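Soven opens its laundry-folding hall to visitors, with people doing most of the folding

PIVHAM, October 25, 2019 – Soven, the company that wants to sell a machine to put away your shirts, let the public into its Pivham hall for an open day. Anyone hoping to see a robot do the laundry from basket to drawer had to settle for less.

The visit began with a talk by Konrad Hämmerli, who runs the home tasks program. He spoke for 17 minutes and used the word "soon" freely. The company, he said, has 264 hours of cloth handling on record and expects to show a machine folding a shirt without help in January.

Then came the work itself, which is slow. Workers stand at a bed or a wide table with a gripper in each hand, the same kind of two-fingered tool the robots would use, and move clothes with it. The cloth gets pinched, dragged, flattened and pinched again. What the grippers record goes into the training of the machines.

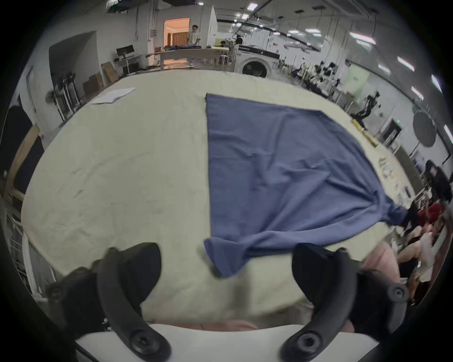
Kirsten Bisgaard, who came over from Westerberg with her sister, watched two shirts get done and looked at her phone. "I could have emptied the whole dryer by now," she said. "I know that's not the point. But they did put 'laundry robot' on the poster."

Soven's answer is that the speed of the people doesn't matter much. Signe Þorgeirsson, who trains new workers, told the group that a clean, patient grasp is worth more than a fast one, and that most beginners grab far too much fabric. She was the most useful speaker of the day, mainly because she was willing to talk about what goes wrong. Sleeves are bad. Anything that has come out inside-out is worse. Socks she declined to discuss.

At the bed, the job was to take hold of a piece of clothing near a corner and bring it under control while other household things lay close by. Small items are left out on the sheet on purpose, Þorgeirsson said, so that the machines don't learn to expect a tidy room.

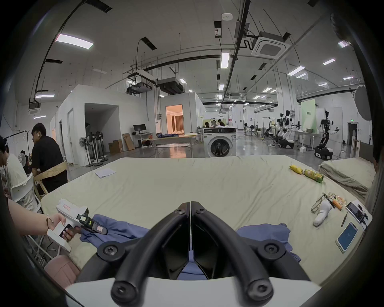

A hand-held gripper pinches a corner of blue cloth at the Soven open day in Pivham.

That is a fair idea, and it was also where the questions got sharper. Poul Ravn, a retired appliance repairman, wanted to know what happens when the bed is a different height, or the light is bad, or the dog is on it. Hämmerli said the company plans to record in real homes. Ravn asked how many it had recorded in so far. The answer was two, both belonging to employees.

Ravn also asked about price. Soven has not set one. Hämmerli would say only that the first machines will be rented, and that care homes are a more likely customer than families. The poster, as Bisgaard pointed out, showed a family.

The washing machine in the hall got its own share of attention. Loading and unloading are on the company's task list, after folding, but Soven gave no date for either. Visitors who asked to see a robot open the door were told that part was not on the program.
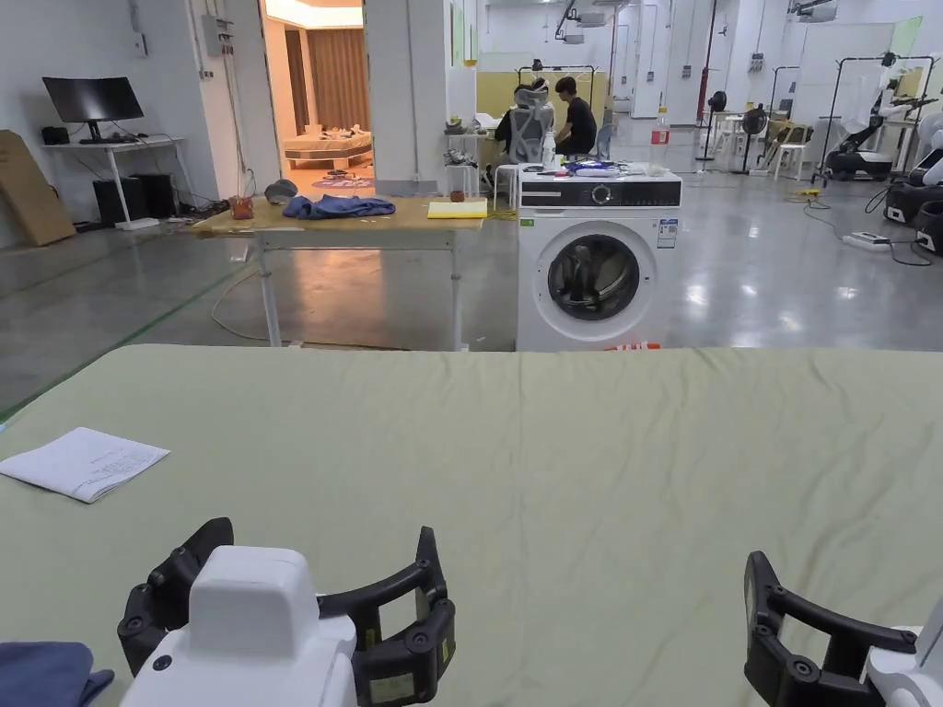 Council money

The open day matters beyond the curious because Soven has asked the Pivham council for help with its rent. Ekow Ackah, who sits on the council and took the tour with everyone else, said he liked the people he met and had not made up his mind.

"They showed us effort, and I respect effort," Ackah said. "What I'd like to see before we vote is one shirt, folded by the machine, with no hands near it."
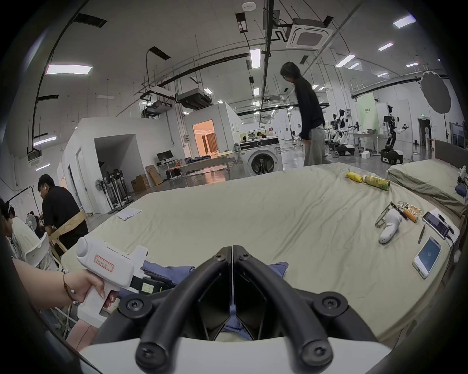
He may have to wait. A similar firm in Sarkley made much the same promise to its own council and later moved away with the shirts still unfolded. Hämmerli said the comparison was unfair and that his company has signed a longer lease. He did not say how much longer.

The council takes up the rent request in January, the same month Soven says its demonstration will be ready. Written comments can be left at the front desk of the council offices.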